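Workshop and house tips, the summer batch
Posted 2021-08-02

Quick one, paint is drying and I have maybe an hour. These are in no order. Some came in by email, some are mine, a couple I stole from my father in law.

Stuck drawers
Rub a plain candle along the runners. Both sides. Soap works too but it gets gummy in humid weather, and then you're scraping it off in July like I was. If the drawer still sticks take it all the way out and look at the back corners, usually one has come unglued and is dragging.

Paint cans
Punch a few nail holes in the rim groove before you pour. Paint drains back in, lid goes down flat, no glued-shut can next spring. Write the room and the wall on the lid with a marker. Not the color name. You will not remember which room was Oatmeal.

Store them upside down only if the lid is really tight. I learned that one on a shelf full of clean towels.

Glue bottles
Cap stuck again? Smear of petroleum jelly on the threads. Wood glue, super glue, caulk, all of it. For caulk tubes I push a long screw in the tip and pull it out next time with the plug of dried stuff on it. A wire nut twisted over the tip is ok for a week or so.

Stripped screw heads
Wide rubber band, flat over the head, then press hard and turn slow. Works maybe half the time. If not, a bit of valve grinding paste on the driver tip. If not that, cut a slot with the rotary tool and use a flathead. After that it's the drill and bad language.

And buy better screws. I did the whole deck at the Flinley house with bargain ones and lost 9 heads in one afternoon.

Stripped screw HOLES
Different problem. Toothpicks and wood glue, pack it tight, snap off flush, let it dry overnight and drive the screw again. Golf tee if it's a door hinge. Matchsticks fine, cut the heads off first please.

Cleaning the cast iron
Coarse salt and a cut potato. Rinse, then back on a low burner until it's bone dry, then a thin wipe of oil. Thin. If it feels sticky tomorrow you used too much. Ashraful Kodikara wrote in back in March to say he uses a chunk of old chain mail for this, which fine, but who has chain mail.

Cutting boards
Lemon and salt for onion smell. Mineral oil once a month, not olive, it goes rancid. Stand them on edge to dry or they cup.

Masking tape
Old roll tearing into strips? Ten seconds in the microwave. Watch it. Longer and the glue comes out the sides and you've got a roll shaped coaster.

Small parts
Muffin tin when you take something apart. One cup per step, go around clockwise, put it back together counterclockwise. I did a Drernico sewing machine this way, and nothing left over at the end for once. Magnet under the tin if there are cats.

Phone picture before every step too. Cheap and you'll want them.

Sandpaper
Duct tape on the back of the sheet before you tear it into strips. Lasts three times as long on a spindle or chair leg. Clogged belt: clean it with the sole of an old crepe shoe. Don't buy the special rubber stick, same thing.

Plastic wrap
Keep it in the freezer, clings to itself less comming off the roll. Also wrap brushes and rollers in it between coats, squeeze the air out, into the fridge overnight. Good for a day, two at the outside. Latex or oil both. Label it or somebody opens it thinking it's cheese.

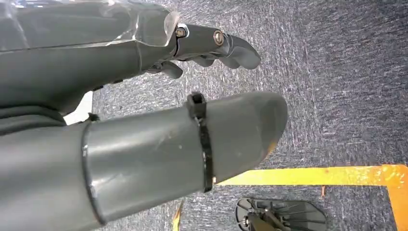 For longer than two days just wash the thing. A roller cover left a week is garbage no matter how well you wrapped it, and at Kastcombe prices I'd still rather throw out a roller than spend twenty minutes picking lint out of a wall.

Squeaky floor
Talcum powder or baby powder, swept into the gap between boards with a dry brush. Walk on it. More powder. Under carpet this does nothing, you need to find the joist and screw down into it with those snap-off screws. Measure 16 inches over from a known one and pray the builder did too.

Dishwasher smells
Pull the filter. Just pull it. Most people I ask have never had it out. Hot water, old toothbrush, then a cup of white vinegar on the top rack and run it empty.

Sharp knives
A dull chisel and a dull knife get the same treatment at my house: 1000 grit stone, then the strop, 7 passes a side. The bottom of a coffee mug will do in a pinch, the rough unglazed ring. Sounds like a joke, try it on a tomato.

Labels off jars
Cooking oil and baking soda, paste it on, leave it half an hour, wipe. Hair dryer first if it's the plasticky kind. Mondal pickle jars come clean with just hot water, bless them, and they hold exactly one box of drywall screws.

Ok second coat. Send me yours, especialy anything for mildew on grout, I'm out of ideas.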